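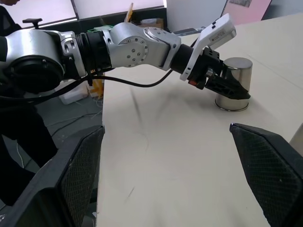
Urquijo escribió a la lista:

> Llevamos años oyendo que el año que viene las máquinas nos recogen la cocina.
> Yo sigo fregando a mano. ¿Alguien ha visto alguna hacer una tarea de casa
> entera, de principio a fin, sin que haya una persona al lado? En el taller lo
> mismo: apretar, soldar, vale, pero ¿ordenar un banco de trabajo?

Hola a todos:

Pues te contesto yo, que me he pasado media tarde con esto y tengo ganas de contarlo. Entera, entera, no he visto ninguna. Trozos sí, ¡y algunos muy buenos! Un brazo con su pinza agarrando un cilindro de acero inoxidable encima de una mesa clara, por ejemplo. Dicho así parece poca cosa, pero a mí el metal brillante me sigue pareciendo un objeto con mala idea: reflejos por todos lados y una superficie curva que no ayuda nada al que tiene que cerrar los dedos.

En enero estuve en Narasum, en la demostración de Dendar (la que se anunció por aquí), y me llevé la libreta. Hicieron 80 intentos de pasar botes de una bandeja a un estante y salieron bien 46. Los fallos eran casi siempre iguales: el bote entraba torcido, la pinza lo soltaba un poco antes de tiempo y al suelo. Lo que me gustó es que cuando el bote se quedaba tumbado el sistema volvía a por él, y eso hace unos años no lo hacía ni de broma.

Ahora bien, de ahí a vaciar un lavavajillas... En mi casa hay tres tapas que no son de ningún táper y un cajón que solo abre si levantas el tirador. Yo tardo diez minutos y voy escuchando la radio. Para el taller soy más optimista: mesa despejada, piezas conocidas, siempre la misma luz. En Stestano ya tenemos un brazo cargando el torno pequeño y en el último turno largo movió 1044 piezas, con un par de paradas por un cable que se enganchaba (culpa nuestra, mal sujeto). Pero el banco lo recogemos nosotros, y la viruta también.

O sea, Urquijo, que mi apuesta es ésta: coger y dejar, ya. Doblar, fregar, ordenar lo que ha dejado otro, todavía no, y no me atrevo a poner fecha. Si alguien ha probado con vajilla de verdad, mojada y con restos de lentejas, que lo cuente, por favor, que me interesa muchísimo saber qué dedos usaba.

Un saludo y hasta el próximo hilo.

P. D.: Lo de si compensa comprar o alquilar el brazo lo dejo para otro mensaje, que tengo las cuentas a medias.

1573 lecturas · Compartido 46 veces
Última actualización: 22 abr 2026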